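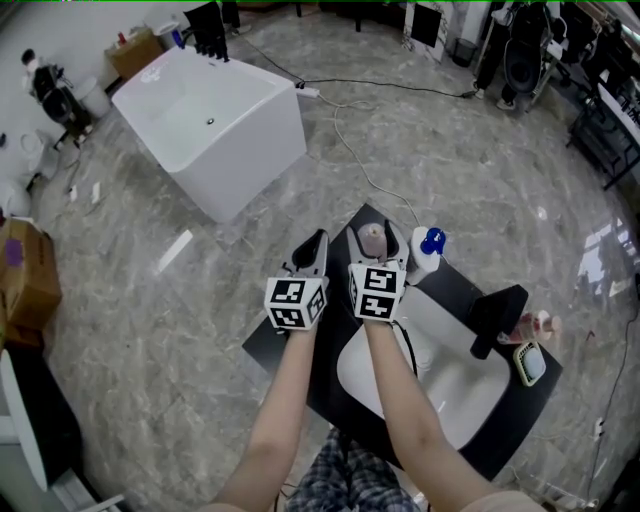 Black countertop with the white basin, and the freestanding tub behind it.

I finally made it to the Prutidach open day on Tuesday, April 22, 2025, after missing the one in October with a flat tire. It's a 40 minute drive for me and the sign on the road is tiny, so go slow after the gas station or you'll end up in the Hondau parking lot like I did (they were very nice about it).

We're redoing our bathroom this year and I wanted to see fixtures out in a big space instead of crammed into a showroom. Well, big space I got! It's a proper industrial hall with a high white ceiling and tube lights, and the bathroom things are laid out on the floor with lots of room to walk between them.

I went straight for the countertop. Black, with a white rectangular basin and a black faucet, and some everyday stuff sitting on it, a white bottle with a blue cap and a little soap dish with a green rim. I loved that. My sister says black shows every drop of water and she's probably right, but I've wanted one for years and I'm tired of beige. Kourosh Hosseinzadeh, who was showing people around, told me to wipe it with a soft cloth and leave the fancy sprays alone. Good, I hate buying sprays.

Then the tub. Oh, the tub. White, straight-sided, freestanding, and a lot bigger than I had pictured from the Dollix catalog I've been carrying around since winter. I had my tape measure with me and a sketch of our bathroom on the back of an envelope, and I stood there doing math for about 15 minutes.

There's a toilet over against the white wall too, plain and white, nothing to get excited about, but I did like seeing it with open floor in front of it. Ours is wedged in so tight

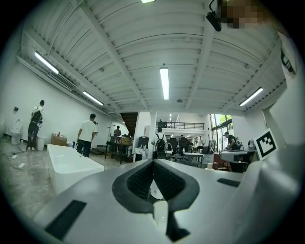 that you have to close the door before you can sit down, and my husband bangs his elbow every single morning. Shahram Mohammadi looked at my envelope and said to move the toilet first and choose the tub second. I had it exactly backward, of course.

Coffee was by the entrance, with cookies from Ghasemi, and I had 3. Wear flat shoes, the floor is hard and polished and my feet were done by noon. I'm going back with my husband and better measurements, and he can argue for the beige if he wants to.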